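Workplace Automation Board > Staff Experience
Thread: Linen folding at the Grotedon site, changes to duties

Posted by site_liaison_grotedon
October 2019
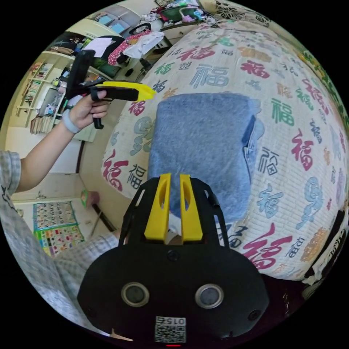

1. Scope of the change

Colleagues are invited to comment on the folding program at Grotedon. Staff in residential linen now spend 2 hours of each shift folding and placing blankets with the hand-held grippers, one in each hand. The recordings are used to train the Berel folding arm. The remainder of the shift is unchanged. Grades and pay are not affected before April.

Reply from linen_lead_2000

Thank you for the notice. It does not say what happens after April. My team has 8 people, and each of them has asked whether they are teaching a machine to take over their post. A written answer is requested.

Reply from wivirthorpe_ops

Wivirthorpe completed the same program last year. No posts were removed. Two members of staff moved to checking the arm's output, and both had to apply for the new role. Management described this as a transfer. The staff concerned did not agree with that term.

Reply from rantala_support

Rantala supplies the training for operators. Fuzzy blankets remain difficult for the arm, and we expect bed work to stay with people for the present. The arm is intended for flat items at the folding table.

Reply from linen_lead_2000

With respect, if the arm is intended for flat items, it is unclear why my staff are folding blankets on beds. Wrist strain should also be addressed. Squeezing a trigger all morning is different work from folding by hand, and the current risk assessment does not mention it.

Reply from site_liaison_grotedon

Both points are accepted in part. Sessions will be limited to 20 minutes, with a change of task between them. The risk assessment will be revised. Blanket recordings will continue, as they form part of the agreement with Berel. The question of posts after April has been passed to the personnel office, and its reply will be placed in this thread.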